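The Staying Pile

My sister paid $326 for the Grovorier course, and for that she got a workbook, a set of stickers, and the right to tell me what was wrong with my kitchen.

I had not asked. I had asked her to come over in January and help me carry a mattress down to the curb. She came with the workbook under her arm, and the mattress stayed where it was, leaning on the hall closet, so that anybody who wanted a coat had to fight for it.

"It's all one problem," she said. "The mattress is just where you can see it."

The workbook was 168 pages long. I read some of it while she took her boots off. On the first page it said that every object in a home is either staying or leaving, and that most of us live among objects that are doing neither. I said I didn't see how an object could do neither. It was in the house or it wasn't.

"That's what everybody says on the first day," my sister said.

I noticed over the next hour that anything I said was what everybody said on the first day. It's a good system for the person who owns the workbook.

The way it works is this. You clear your biggest table. Mine is white, and it came from Dekumard when I moved in, and it's far too large for a place of 900 square feet. I bought it thinking I would have people over. Then you go around the home and bring back only what you'd miss by tomorrow night. You don't get to think about it. You're supposed to walk and pick up and walk back, and the book says your hands know. I told her my hands had once put the car keys in the freezer.

"Just try it," she said. "You can make fun of it afterward."

I told her I could do both at once, and I went.

I'd like to say I cheated, but I was tired and I wanted my coat closet back, so I did it more or less the way the page told me to. The first thing I picked up was an apple. It was dark red and it was the last one. I set it down on the table and my sister looked at it with great patience.

"That's food," she said.

"I'd miss it by tomorrow night. I was going to have it for breakfast."

She checked the workbook. There was nothing in there about apples. She said it could stay for now, in the voice our mother used for boyfriends.

So then of course I brought the bread. If the apple was in, the bread was in. And a plate, the pink one, because a person who has bread wants a plate. I have other plates. They match each other, and they were a present, and they live on the high shelf where I need the stepladder. The pink one I bought by itself out of a bin at a yard sale. I've eaten off it nearly every day since, standing up, most of the time.

"Now we're getting somewhere," my sister said, and she wrote something down.

I said we'd gotten as far as lunch.

She wanted me to do the bedroom. I did the bedroom and came back with nothing, and she wrote that down too. I said it didn't mean anything. It meant that I'd miss the bed, and I wasn't going to drag the bed in. She said the book had a section on large furniture. I'm sure it did.

The cream-colored box was hers, I should say. She'd brought it in from the car. It was an Akmont, which she told me as though I'd been wondering, and it was for whatever I found in my travels that was ready to leave. She set it on the table with nothing in it. Every time I came back into the room she looked at my hands and then at the box.

I'd had the basket longer than anything else I owned. Our grandmother kept onions in it, and then our mother kept mail in it, and I kept the onions and the mail in it, depending. It's a reddish-brown thing, woven, with a braided rim. One of the aunts used to say it came from Tanasarn, and none of us knew whether that was a town or a store or a man she'd known. I tipped out what was in it, which was mail, and I put it on the table.

My sister held on to the rim for a while. She'd stopped writing.

"I thought I had this," she said.

"You have the clock."

"I know I have the clock. I thought I had this too."

I didn't know what to say to that, so I went to look for something else. I was in the front room on my knees, reaching under the couch for no good reason, and I found the blocks.

There were two of them, a yellow and a purple. They belong to her boy, who's in the ninth grade now and taller than either of us. There used to be a whole bag. When he was small she'd leave him with me on her late shifts, and he would build the same thing over and over, a wall with a gap in it, and he would get very upset if you told him about the gap. I had thought the whole bag went back with him. It seems two of them had been under there all that time, and I'd been vacuuming around them, or not vacuuming.

Now, I don't believe in the hands. I want to be clear about that. I think if you send a woman around her own home for an hour she'll come back with something, and if she's got a sister writing it down it will look like a finding. You could do the same with a horoscope. I could have found a sock under that couch, and the workbook would have had a page about socks.

But I carried them in and put them on the table close together, the yellow one turned a little, and my sister said, "Oh, for crying out loud," and sat down.

We didn't talk about it. She asked if I had any butter. I said I did, but I hadn't brought it to the table, so by the rules I must not care whether I ever saw it again. She said I was being a pill. I said the book must have a section on that.

She turned to the last part, where you're meant to sit across from what you've gathered and say aloud what it tells you about your life. She read the instructions to herself, moving her lips. Then she shut the workbook.

"I'm not going to make you do that one," she said.

"What did yours tell you? When you did it."

"I haven't done it. I've been doing other people's." She pushed the purple block a little with one finger. "I did the lady next door. I did two women at work. They were very pleased."

"Were they?"

"They said they were."

The blocks, I told her, were the only thing there that wasn't mine, so she'd better put them in the box. She picked them both up and held them over it. The box was deep and very clean and there was hardly anything in it. She put the blocks back where they'd been, or close to it, and said she'd get them next time.

I have heard next time from my sister before. She said it about the mattress too, at the door, with her boots on, at ten past four. She left the box behind. She took the workbook. I asked for the stickers and she said the stickers were only for people who had finished.

The table stayed as it was through the evening. I moved the mail off the floor. I meant to put the bread away.
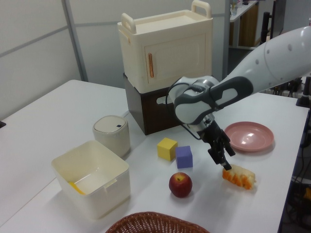

Next in this issue

"Deposit," a story in which a couple tries to get $100 back from a landlord who may have moved to the apartment upstairs.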